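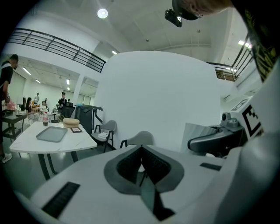 I've caught the block printing bug and I've caught it badly! It started with tea towels in January and now I'm eyeing every shirt in the house. So far I've only printed dark ink on light cotton, and it comes out great, crisp edges and everything. But what I really want now is the other way around, a yellowish pattern on dark clothing, along the lines of what you can see at the right edge of the photo. I love how that combination looks! My first try was regular Kenico fabric ink in yellow on a navy T-shirt and it all but vanished. You can see there's something there if you hold the shirt up to a window, and it's more of a swampy green than a yellow. I'm carving my own blocks out of soft lino (leaves, mostly, and one very wonky moon) and I'd love to stay with blocks if I can. Do I need a different ink? Do I print white first and then yellow over it? And will it survive the washing machine, or am I making a shirt I can wear once? All tips welcome, I have a pile of thrift store shirts ready to go.

Zaki

Oh you're in for such a good time, dark fabric is my favorite thing to print on! Your ink is the whole trouble. Regular fabric ink is see-through, so the navy comes up from underneath and mixes with the yellow, and there's your swamp. Look for a jar that says "opaque" on the label. It's thicker and a bit gummy, and it sits on top of the cloth instead of sinking in.

What I do:

Wash and dry the shirt first, no softener. New shirts have a finish on them that ink hates.
Slide a piece of cardboard inside so it doesn't go through to the back.
Dab the ink on with a foam sponge. A roller is fine on paper but with the thick stuff it fills in all your fine lines - ask me about my fern.
Press hard. Harder than that. I put the shirt on the floor over a folded towel and stand on the block.
Leave it overnight, then iron from the wrong side for 5 minutes, moving the iron the whole time. Check your jar though, mine says 5 and others are different.

White first and then yellow does work, and the yellow you get is gorgeous and bright, but you have to land the block in the exact same spot twice. With leaves I wouldn't bother. With one big moon in the middle of the chest, go for it! Mark the corners with little bits of masking tape and let the white dry all the way before you go back in.

Also carve a bit deeper and wider than you're used to. Thick ink spreads.

minholm_mary

use bleach. cheaper and you get a kind of yellow orange on black shirts anyway. wear gloves

Mārtiņš Bite

I'd be careful with the bleach idea. It can look wonderful on black cotton, but you don't get to pick the color. I did two black shirts from the same store and one went rust and the other went pink. It also eats holes if you leave it too long, and it will ruin anything with stretch in it. Outdoors only, and rinse well.

Everything Zaki said about opaque ink is right, and I'd add one thing. Pure yellow is the weakest color in the whole range, even in the opaque jars. Mix a spoonful of white into it and a tiny touch of orange, and you get a warm, mustardy yellow that covers so much better! I printed 25 tote bags that way for the Olura street fair, all on charcoal canvas, and only had to redo a couple.

As for washing, inside out, cold, and wait a week before the first one. My oldest printed shirt has softened a little at the elbows, where it creases, and I like it more every year. Sleeves are fiddly, by the way. Print them flat before the body, with the seam turned under, or you'll get a ridge straight through your leaf.

Do a test on an old pillowcase first, a dark one. And please post the moon!

Last updated: 2/28/18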